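Unit 5: Sorting and recording packaged snacks

These notes accompany the practical on small retail packs. The exercise uses a mixed lot of snacks and candy laid out on a covered table. Each pack is picked up, classified, entered on the record sheet and set down again. Lot number for this session: 3616.

5.1 Classes of pack

Flexible packs are bags and wrappers with no fixed shape. Their outline depends on the contents and on the amount of gas sealed in with them. Rigid packs keep their shape when empty. Bottles, jars and tubs belong here. A rigid pack inside a film wrapper is entered once, under the outer layer.

5.2 Clear film bags

A clear bag shows the product directly, so the entry must separate what is printed on the film from what is seen through it. Record color and form of the contents first, then the printing. Lettering on the far side reads in mirror image through the film. Turn the bag before copying any name onto the sheet.

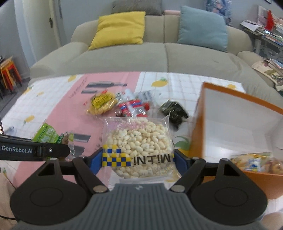 A remark from the Curnar group: puffed products should be entered by weight only, as the size of the bag says very little about how much food is in it. The point is accepted for the weight column. The size column stays, as it is needed for the shelf plan in Unit 6.

Handling. Puffed snacks crush easily. Hold the bag by two opposite edges with light, even pressure. Do not stack bags more than two deep, and keep them clear of heavier rigid packs. Broken pieces at the bottom are noted as "fines" and are not a reason to reject the bag.

5.3 Shaped bottles used for candy

Some candy is sold in a container that copies a drink bottle at small scale. Classify by contents, not by outline. A cola-shaped bottle of round candies is a dry product and goes on the confectionery sheet.
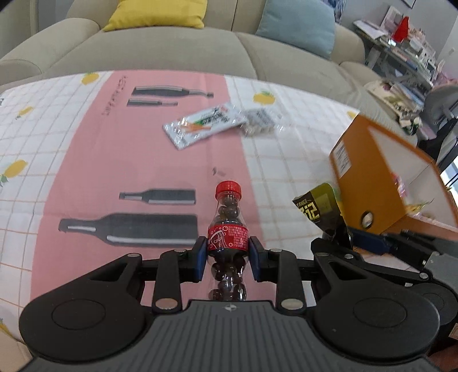
Three entries are required for this type: closure, label position and fill. Closure is "screw cap" where the cap is ridged and threaded. Fill is judged through the clear wall above and below the label, with the bottle upright on a flat surface. Grip at mid-height.

5.4 Record sheet

Use the Haberkorn form, columns 1 to 17. Leave column 9 blank for unbranded packs. Packs with damaged seals go to the separate tray and are listed on the back of the form.

Reading: Lirnness packaging notes, p. 67. Completed sheets are due by the end of February.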